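Projektbericht: Wie schmeckt Wartezeit? Kalt angesetzter Tee im Selbstversuch
Seminar Alltagskultur und Ernährung, Abgabe 9. Juni 2024

Wie ich auf das Thema gekommen bin

Eigentlich wollte ich etwas über Kantinen machen. Das Exposé war schon halb fertig, und dann saß ich im Januar bei meiner Tante in Wustel in der Küche und habe mich beschwert, dass mein grüner Tee immer bitter wird. Sie trinkt ihren kalt angesetzt, auch im Winter, und hat mir ein Glas hingestellt. Schmeckte völlig anders! Gleiche Dose, gleiches Wasser aus der Leitung. Auf der Rückfahrt habe ich das Exposé gelöscht (naja, in einen anderen Ordner geschoben) und neu angefangen.

Meine Frage war also: Ab wann finden Leute kalt angesetzten Tee fertig, und woran machen sie das fest? Mir ging es weniger um die Chemie, davon verstehe ich zu wenig. Ich wollte wissen, wie Menschen über Geschmack reden, wenn man ihnen kein Formular mit Zahlen von eins bis zehn hinlegt.

Was man dazu lesen kann

Zum Kaltansatz gibt es jede Menge Blogbeiträge, die sich alle ein bisschen voneinander abgeschrieben haben. Was man halbwegs gesichert findet: Kaltes Wasser löst die Bitterstoffe langsamer als heißes, und auch beim Koffein dauert es länger. Die süßlichen Anteile kommen trotzdem durch. Deshalb wirkt der Tee runder, obwohl er stundenlang zieht. Bei Schwarztee gehen die Meinungen auseinander, da schreibt die eine Seite von sechs Stunden und die andere von einer ganzen Nacht.

Über das Reden beim Verkosten habe ich deutlich mehr gefunden, vor allem aus der Weinecke. Fachleute haben ihre festen Wörter, Laien greifen zu Vergleichen und Erinnerungen. Genau das wollte ich bei Tee sehen, und ich wurde nicht enttäuscht, dazu gleich mehr.

Aufbau

Besorgt habe ich alles im Laden Siddiqui in Nuston, zwei Straßen vom Wohnheim. Dort gibt es Tee lose aus großen Blechdosen, und man darf riechen, bevor man kauft. Ich habe drei Sorten genommen: einen grünen, einen kräftigen schwarzen und eine Kräutermischung mit viel Minze. Insgesamt 400 Gramm, davon ist jetzt noch eine peinlich große Menge übrig. Wer will, darf sich melden.

Angesetzt habe ich in Schraubgläsern im Kühlschrank, mit zwei, sechs und zwölf Stunden Ziehzeit. Das bedeutet bei drei Sorten neun Gläser, und wer schon mal neun Gläser in einem WG-Kühlschrank unterbringen wollte, weiß, wie beliebt ich in diesen Wochen war. Sanne Hoekstra aus meinem Seminar hat beim Timing geholfen. Für die Zwölf-Stunden-Gläser mussten wir abends ansetzen, für die Zwei-Stunden-Gläser kurz vor Mittag, und wenn jemand zu spät zum Probieren kam, war der ganze Plan dahin. Beim zweiten Termin haben wir die Minze schlicht vergessen. Die fehlt in der Auswertung für diesen Tag, ich habe sie nicht nachgeholt.

Probiert wurde an 4 Terminen, jeweils in kleinen Gruppen. Jede Person hat die Gläser ohne Beschriftung bekommen und durfte reden, wie sie wollte. Ich habe mitgeschnitten (mit Einverständnis, die Zettel liegen im Anhang) und hinterher abgetippt. Das Abtippen war der schlimmste Teil. 88 Minuten Aufnahme klingt erst mal harmlos, aber wenn drei Leute gleichzeitig über Minze reden, hört man denselben Satz fünfmal und versteht ihn immer noch nicht.

Was die Leute gesagt haben

Beim grünen Tee war die Sache recht klar. Das Zwei-Stunden-Glas galt fast durchgehend als Wasser mit Absicht, so hat es eine Teilnehmerin genannt, und der Ausdruck hat sich dann in der Gruppe gehalten. Bei sechs Stunden kamen die Vergleiche: Heu, Erbsenschoten, der Garten der Großeltern nach dem Rasenmähen. Bei zwölf Stunden fielen dieselben Bilder, nur wurde häufiger nachgeschenkt.

Schwarztee war zäh. Viele kennen ihn nur mit Milch oder Zucker und haben als Erstes danach gefragt. Ohne beides wurden die Beschreibungen kurz: stark, dunkel, wie Eistee ohne Eistee. Mir ist beim Auswerten aufgefallen, dass hier fast nur über das gesprochen wurde, was fehlt. Das finde ich im Nachhinein den spannendsten Befund der Arbeit, und ich habe ihn beim Zuhören überhaupt nicht bemerkt.

Die Minze hat alle glücklich gemacht und mir nichts gebracht. Egal wie lange sie stand, sie schmeckte nach Minze. Ein Kommilitone war überzeugt, dass ich dreimal dasselbe Glas hingestellt habe, und ließ sich davon auch nicht abbringen.

Insgesamt habe ich 1.649 Wörter Geschmacksbeschreibung aus den Mitschnitten gezogen und in Gruppen sortiert: Vergleich mit Essen, Vergleich mit Orten, Erinnerung, Körpergefühl (pelzig, kühl, trocken) und Rest. Der Rest ist leider größer, als mir lieb ist. Sanne hätte manches anders einsortiert, vor allem bei den Orten. Wir haben lange diskutiert, ob »wie im Schwimmbad« ein Ort ist oder eine Beleidigung – ich habe es bei den Orten gelassen.

Kleinkram zur Durchführung

Ein paar Sachen würde ich beim nächsten Mal anders machen. Im Kühlschrank setzen sich die Blätter unten ab, und wer aus dem oberen Drittel einschenkt, bekommt einen anderen Tee als die Person danach. Ab dem zweiten Termin haben wir deshalb vor dem Einschenken umgerührt, und zwar mit einem langen Löffel, weil man mit einem Teelöffel in den hohen Gläsern bis zu den Fingern drinhängt. Die Ergebnisse vom ersten Termin sind dadurch nur bedingt vergleichbar.

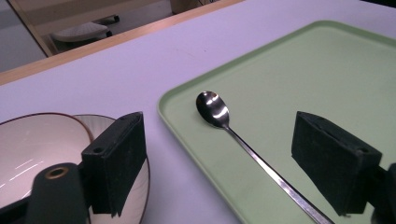 Abb. 1: Langstieliger Löffel aus Edelstahl auf hellgrünem Tablett

Außerdem: Wasser zum Neutralisieren bereitstellen! Ich hatte Kekse hingelegt, das war nett gemeint und komplett falsch. Nach einem Butterkeks schmeckt jeder grüne Tee nach Butterkeks.

Der Raum war auch ein Thema. Zwei Termine liefen in der Wohnheimküche, zwei im Gemeinschaftsraum von Flotstead, und dort war es viel ruhiger. Die Leute haben länger überlegt und in ganzen Sätzen gesprochen. Ob das am Raum lag oder daran, dass ich selbst weniger hektisch war, kann ich nicht trennen.

Was ich daraus mitnehme

Eine allgemeingültige beste Ziehzeit habe ich nicht gefunden, dafür war die Gruppe zu klein und zu sehr Freundeskreis. Für grünen Tee würde ich nach diesem Versuch sechs Stunden empfehlen, wer es kräftiger mag, lässt ihn über Nacht stehen. Zum Reden über Geschmack nehme ich mit, dass Vergleiche fast immer vor den Eigenschaftswörtern kamen. Erst der Garten, dann »grasig«. In der Literatur zum Wein steht es oft umgekehrt, und dem würde ich gern mit einer größeren Gruppe nachgehen, dann aber bitte mit eigenem Kühlschrank.

Danke an Sanne, an meine Tante für das erste Glas und an meine WG für drei Regalfächer. Die Transkripte und die Wortliste stehen im Anhang, die Einverständniserklärungen habe ich nur in der Druckfassung beigelegt.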